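Home Kitchen Laundry Workshop Garden Ask Us

Stains, Rings and Other Houseguests: Looking After a Table You Plan to Keep

My first real table came from a closing sale at a furniture barn in Nardale. The salesman told me it was "practically wipe-clean," and it took me a whole winter to learn how much work "practically" was doing in that sentence. I have since owned three more tables and ruined only one of them, so consider me an expert.

Find out what the finish is before you put anything on it. Pick a spot underneath or on the back edge and touch it with a cotton swab dipped in denatured alcohol. If the surface goes tacky, you have shellac, and you should keep the gin well away from it. If nothing happens, you probably have a modern factory finish, and it will forgive most of what you do short of a hot skillet.

White rings

White rings are moisture caught in the finish, and they are the good kind of ring. Lay a dry cotton cloth over the mark and go over it with an iron on low, no steam, a few seconds at a time. Lift and look. Lift and look again. People who skip the looking end up writing to me.

Plain mayonnaise also works, left on overnight and wiped off in the morning. It has to be the full-fat stuff. I tried the light version from Milholm once and got a ring that smelled like a deli.

Black rings

Black rings have gone down into the wood itself. You are now looking at oxalic acid, rubber gloves and a free afternoon, or else a large bowl of fruit placed with great care. I have done both. The fruit was quicker.

Crumbs, drips and the daily wipe

Most of the damage to a table is done by cleaning it. A damp cloth dragged over toast crumbs is a very mild sandpaper, and if you do that every morning for a few years you will get the dull patch in front of your chair that everyone blames on the sun. Brush first, then wipe, then dry. One drop of dish soap in a bowl of warm water is plenty.

For anything that drips – oil bottles, plant pots, the honey – use a tray. A plastic one with a lip will do the job, and you can rinse it in the sink.

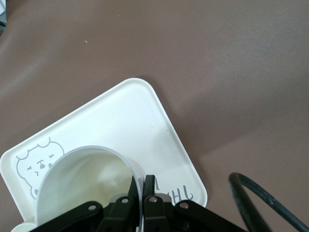 A white tray with a raised rim, on a matte brown tabletop.

Check under the tray every so often. Water creeps in there and sits, and then you own a rounded rectangle instead of a ring. Stick-on felt pads help, though the cheap ones let go in warm weather and turn up on somebody's sock.

Wax, and how little of it you need

Necati Bayram, who refinished chairs in Runden until his knees objected, taught me to put on paste wax as if I were paying for it by the ounce out of my own pocket. I was, as it happens. Rub on a thin coat, wait until it hazes, then buff until your arm complains. Do it 2 times a year. I do mine in April and then forget the other one.

Skip the spray polishes with silicone in them. They look wonderful for a day and make any later refinishing a misery. The old Mac Carthaigh household booklet my aunt left me recommends linseed oil and a flannel undershirt, and I'll only add that oily rags go flat outdoors to dry, never balled up in a bucket. They can catch fire all by themselves, and then the table is the least of it.

Contact us | Copyright, all rights reserved | Back to top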